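Cestedico

A plain-text table of household stain removal tips, with a record of what happened when each one was tried on real cloth. One row per trial. Read the limits section before you quote any of it.

Why it exists

Most stain advice is copied from other stain advice. Trace a tip back and you usually land on a magazine column, a product leaflet, or a page that has the same typo as the page before it. Club soda on red wine is repeated everywhere, and I have yet to find a page repeating it that also tried plain water on the next patch over. That is the whole test, and it takes ten minutes.

So Cestedico has a plain water row for every stain. If a tip does not beat plain water, the result column says so. A lot of them do not.

I went into this expecting most tips to fail, and you should know that when you read the scores. I scored the patches with the labels turned face down, but I also mixed the solutions, and some of them smell. Vinegar is hard to hide from yourself.

What is in it

The main file is trials.csv, with 600 rows. Each row is one patch of cloth, one stain, one treatment and one wait time. There are 12 stains and 16 treatments, and not every pair was tried. Bleach on wool is missing on purpose. Ballpoint ink on linen is missing because I ran out of linen.

The columns:

id: a number, nothing more. Gaps in the numbering are patches that were dropped or mixed up.
cloth: cotton, linen, polyester or wool.
stain: short name, listed in full in stains.txt.
treatment: short name, with amounts in treatments.txt.
wait_min: minutes between the stain going on and the treatment going on.
rub: yes or no.
score: 0 to 5, where 0 is no visible change and 5 means I could not find the spot in daylight.
score_dry: the same, after line drying. Use this one.
note: free text, not cleaned up.

The score column was a mistake and I kept it only so nobody has to ask where it went. Wet cloth hides a stain very well. Several treatments that look like winners in score drop two points in score_dry, and I suspect a good share of the before-and-after photos online were taken at that flattering moment.
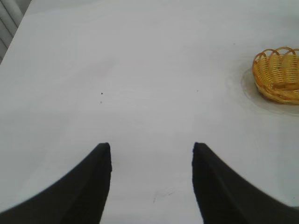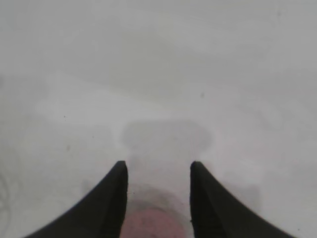
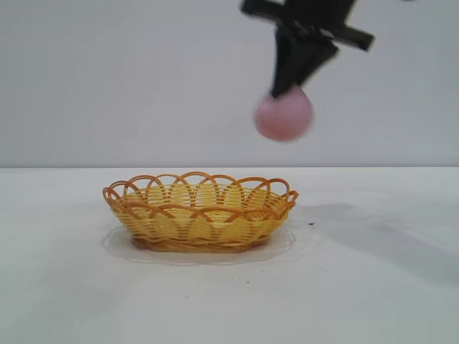
What the rows seem to show

Speed matters more than the treatment. A stain treated with cold water inside five minutes usually did better than the same stain treated with something clever after an hour. I would trust this result more than any other in the file, and it is also the dullest one.

Dish soap is good on grease. No surprise there. It is less good on coffee than its fans claim, and on cotton I could not tell it from water at all.

Salt on red wine did nothing I could measure. It soaked up some liquid, as a paper towel does. The notes for two of those rows are rude and I have left them in.

Baking soda and vinegar together fizz, and the fizz is the attraction. Mixed in the bowl, they mostly cancel each other out. The combined treatment scored lower than baking soda paste alone on four stains and tied on the rest. People have written to tell me that their grandmother's curtains prove otherwise. Send me the curtains.

Hairspray on ink worked with one can and failed with another. The older advice may date from sprays with more alcohol in them, but I have not checked this and would not repeat it as fact.

Comparison with Kuusisto

Kuusisto is the other table people ask about. It is much bigger, more than 2,000 rows, and it is nicely laid out. I have two complaints. It mixes trials with tips that were only collected, and the flag that tells them apart is blank in a lot of places. It also has no water row, so a treatment that scores a 4 there could be doing all the work or none of it.

If you want a list of everything people have ever put on a stain, use Kuusisto. It is a good list. Please don't average its scores with these ones. I have seen it done, and the scales run in opposite directions.

Limits

One household, one water supply, and the water is hard. Soap results may not carry over to soft water.

All cloth was white or cream. There is nothing in here on dye loss, and a treatment with a 5 could still ruin a blue shirt.

The cloth was new and had been washed once. Old cotton takes up a stain differently, or so I am told. I have not tested it.

One scorer. I scored a batch again in December without looking at the first numbers and moved a point on more patches than I liked. Treat a one-point difference as no difference. A two-point difference is worth a look.

Most pairs have three patches. A few have one. Check before you write a headline.

Using the file

It is a comma-separated file and opens in any spreadsheet program. Notes may contain commas, so they are in quotes. If your program splits them into extra columns, fix the import setting and leave the file alone.

The old Rosutent script still reads it but ignores score_dry, so its charts show the wet scores. I don't maintain that script. Somebody else's charts from it are still going around with Cestedico named as the source.

Changes

Version 3: added wool. Added the rub column. Removed the lemon juice rows from version 1, which had no wait times.

Version 2: added score_dry and changed my mind about three treatments.

Version 1: the Hondwood notebook, typed up. Please stop using it.

Sending in trials

I take new rows if they come with a water patch from the same cloth, stained at the same time. Without one I will thank you and not add them. Failures are welcome and in short supply. If every row you send is a 5, I will ask how you dried the cloth.

License

Free to copy, change and reprint. Keep the limits section with it.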